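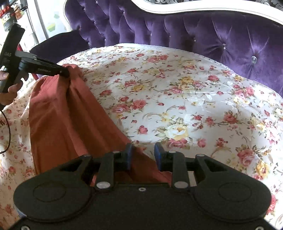
제목: 핸드 그리퍼로 침구 정리 시연 모으는 분 계신가요

작성자: 저녁감자
양손에 그리퍼를 하나씩 쥐고 침대 정리 작업을 시연하고 있습니다. 꽃무늬 커버 위에서 베개와 천을 다루는 과제입니다. 지금까지 126개를 모았는데 학습을 돌려 보면 천을 집는 위치가 매번 흔들립니다. 모서리 근처로 가기는 하는데 손가락을 닫는 시점이 늦어서 빈손으로 올라오는 경우가 많습니다. 시연을 더 모아야 할지, 방식을 바꿔야 할지 의견 부탁드립니다.

답글: drarent_user
개수보다 속도를 먼저 보세요. 사람이 평소 속도로 하면 닫는 구간이 몇 프레임 안 됩니다. 집기 직전에 잠깐 멈추고 천천히 닫으면 그 구간이 살아납니다.

답글: 모래시계77
윗분 의견에 반대합니다. 멈추는 버릇을 들이면 정책도 그 자리에서 멈춥니다. 저는 Drarent 팔로 수건 접기를 하다가 이것 때문에 8일치를 버렸습니다. 느리게 하더라도 움직임은 끊지 마세요.

답글: drarent_user
완전히 정지하라는 뜻은 아니었습니다. 감속이라고 쓰는 게 맞았네요. 다만 시작 자세가 늘 같으면 감속해도 소용없습니다. 양손을 어디에서 시작하시나요?

답글: 저녁감자
거의 같은 자리에서 시작했습니다. 한 손이 먼저 들어가고 다른 손은 기다리는 식입니다. 사람 손으로는 별 차이가 없어 보여서 신경을 안 썼습니다. 주로 두 손가락을 벌린 채로 모서리 쪽에 접근합니다. 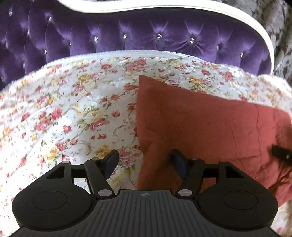 접근 각도도 늘 비슷합니다. 손목이 편한 쪽으로만 들어가게 되더군요. 수요일에 시작 위치와 각도를 바꿔 가며 11개만 따로 찍어서 비교해 볼 생각입니다.

답글: Fitzgerald Esposito
11개로는 비교가 안 됩니다. 조건마다 최대 100개까지는 모아 보고 판단하시는 게 좋습니다. 그리고 무늬가 복잡한 커버만 쓰면 배경을 외울 수 있으니 단색 커버도 섞으세요.

답글: 모래시계77
처음부터 100개는 과합니다. 11개로 방향만 보고 늘려도 늦지 않습니다. 단색을 섞으라는 말에는 동의합니다.

답글: 파란나사
원격 조종은 해 보셨나요? 저희는 Crenshaw 작업실에서 리더 팔로 조종해서 모읍니다. 로봇이 못 가는 자세가 데이터에 안 들어가는 게 장점입니다. 대신 천 작업은 느리고 손에 힘이 안 느껴져서 놓치는 일이 잦습니다.

답글: 저녁감자
원격도 잠깐 해 봤는데 베개 하나 옮기는 데 너무 오래 걸려서 접었습니다. 침대가 넓어서 팔을 고정해 두면 반대쪽까지 닿지도 않았고요.

답글: 파란나사
그러면 손으로 하시되, 로봇 팔이 닿는 범위를 먼저 재고 그 안에서만 시연하세요. 범위를 벗어난 건 나중에 걸러도 되지만 다시 찍는 것보다 귀찮습니다.

답글: drarent_user
실패했다가 다시 집는 시연도 몇 개 넣으세요. 빈손으로 올라온 뒤에 뭘 해야 하는지 지금 데이터에는 없을 것 같습니다.

답글: 저녁감자
맞습니다. 놓친 건 전부 지웠습니다. 이번에는 다시 집는 것까지 남기고 시작 위치도 바꿔서 찍겠습니다. 단색 커버는 주문했고, 결과 나오면 이 글에 이어서 올리겠습니다.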